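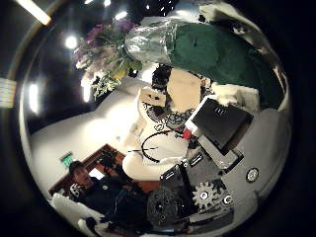

View from the wrist camera during the bouquet demo, with the gripper's own gear in the foreground.

Lab Visit Notes – Handout for Unit 5

These are my notes from our May visit to Plotora, cleaned up a little so that people who missed the bus can still follow the next unit. I've left in the side remarks. If you were there, skip to the part about lenses, because I got asked the same thing by several of you on the ride home and I gave a pretty muddled answer.

Where we were

Plotora has the back half of a building on the Alamo business park, up one flight of stairs. The visit was 90 minutes long and we spent a good chunk of that in one room, standing around a white table. The group there works on picking up soft and awkward things. Their project is called Tôn, and the software that runs the arm is called Nultov. You'll see both names in the reading, so get used to them now. Tôn is the project, Nultov is the program. I mixed them up twice in front of our hosts and was politely corrected both times.

What the demo was about

The task they picked for us was a bouquet in clear plastic wrap. I loved this choice! We've spent weeks on blocks and boxes, and a box is a very forgiving thing to grab. It has flat sides, it stays the same shape when you squeeze it, and the camera sees it more or less the same way every time. A bouquet does none of that. The stems slide against each other. The wrap crinkles and catches the light, so you get white streaks that move whenever anything moves. And then there's the part you can't see, which is how much air is between the plastic and the stems.

Our hosts told us they had 869 recorded grasps in the Tôn set at the time of our visit, and that 43 of those were with clear plastic of some kind. Write those two numbers down, we'll use them in the exercise. Think about what it means to have so few of the hard case in a set that size.

Also worth remembering: the table was messy on purpose. Cables all over it, a small box, a big round beige thing, a dark fuzzy thing. A system that only works on a bare table is going to have a rough time in anybody's kitchen. I'd like you to bring this up when you write about your own test setups, since most of the plans I've read so far start with the words "on an empty surface."

The wrist camera

Okay, the lens question. The camera rides on the wrist and looks through a fisheye lens. That gives you a round picture with black around it, and a very wide one. Look at how much fits: the tabletop, the ceiling lights, a person, even the green exit sign on the wall. A normal lens in the same spot would give you a much smaller piece of the table and not much else.

The price you pay is bending. The cabinet and the wall have straight edges in real life and curved ones in the picture. The bend generally gets worse the farther you go from the middle. So if you try to measure the distance between two things near the rim using a plain ruler on the picture, your answer will be junk. You have to undo the bend first (that's the calibration step from Unit 3, go back and look if it's gone fuzzy), or you train on the bent pictures directly and let the model sort it out. Plotora does the second. One of you asked if that was cheating. I don't think so, but it does mean the model is tied to that lens, and swapping the lens later could cost you a lot of new recording time.

Then there's the matter of which way is up. The bouquet and the person both appear upside down. A wrist turns, and the camera turns with it, so the picture has no fixed floor or ceiling. We find this confusing for a few seconds and then our brains cope. A program has to be told the wrist angle, or has to learn to do without it. Keep this in mind for the frames-of-reference homework – it's the same problem with nicer scenery.

Seeing your own hand

A few of you thought it was a waste to have so much of the view taken up by the gripper. I used to think so too. But having the hand in view is handy. You can see where the hand is relative to the thing you want, in the same picture, at the same moment, with no need to add up all the joint angles and hope. If the mount slips a little, the hand shifts in the view and you have some chance of noticing.

What you do lose is whatever is behind the metal. In the picture there's a gear with teeth you could practically count, a dark pulley wheel with a ring of holes, and plates and fasteners all around. Anything hidden by those parts has to be guessed at or remembered from an earlier view.

While we're on the gear: it's a spur gear, the plain kind with straight teeth, and it's a nice one to sketch. Please do a sketch for your notebook. Doesn't have to be pretty. Label the teeth and the hub, and next to it write one sentence on what happens to speed and turning force when a small gear drives a bigger one.

Bits from the question time

How hard does it squeeze? They start low and go up in small steps. For plastic wrap they listen for slip with a sensor, and I didn't catch which kind, so I've emailed to ask.

Does the light matter? Yes, a lot, especially with shiny wrap under bright ceiling lights. They record at different times of day and sometimes with half the lights off.

Why not just use a suction cup? Try it on loose crinkly plastic at home. You'll hear the problem right away.

How long does it take to learn a new object? They wouldn't give a single number, and I respect that. It depends on how close the new thing is to the old things.

Exercises

1. Using the two numbers from the Tôn set, work out what share of the recorded grasps involved clear plastic. Then say in a few lines whether you would record more of those or change the gripper first, and why.

2. Pick one object in the picture near the middle and one near the rim. Explain which one you would trust more for a distance estimate before any correction.

3. Write a short plan for a demo table of your own. It has to have clutter on it, and at least one thing that changes shape when you touch it.

4. Gear sketch, as above.

Hand these in at the start of the next lab. Paper is fine, and so is a photo of paper if I can read it. We'll open with exercise 3, so bring the objects from your plan if they fit in a bag.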